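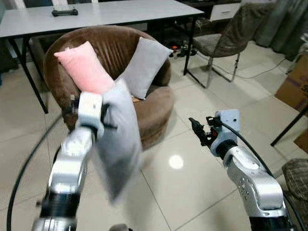 Tellov publishes household chore results for two-arm robots

March 29, 2022

Tellov, a test lab that rates service equipment, has released results from its first round of household trials for two-arm robots. The trials covered 8 chores in furnished rooms, among them arranging cushions on an armchair, clearing a table, folding hand towels and loading a dryer. Each chore was attempted repeatedly from different starting positions, for a total of 293 attempts across two systems, one built by Ikance and one by Henao.

Cushions and pillows gave the most uneven results. Both systems could usually grip a soft edge and lift it clear of the seat. Placement was harder. A cushion held by one edge hangs and swings, and its final angle depends on how fast the arm is moving when the fingers open. The lab counted a placement as correct only if the cushion stayed upright against the backrest for 45 seconds after release.

"Picking up is mostly a gripping problem, and the grippers are good enough," said Cuiping Jiang, who wrote the test protocol. "Putting down is a control problem. The arm has to slow down before the fabric does, and neither system models the fabric very well."

Use of the second arm also varied. The Henao system tended to finish a cushion with one arm and keep the other parked. The Ikance system brought in the second arm to press the cushion into place, which improved placement but lengthened the cycle. Slow cycles were not penalized unless they passed the limit of 200 seconds per attempt.

Rigid objects caused fewer failures. Cups and boxes were moved reliably when they stood apart from each other - less so when they touched. Towel folding was completed by both systems, with loose corners the most common fault.

Tellov does not rank the two systems and says neither is ready to work in a home without supervision. A second round is planned for May at the lab's Gulham site, with the same protocol and a wider choice of seat covers. Manufacturers can request the full scoring sheets from the lab.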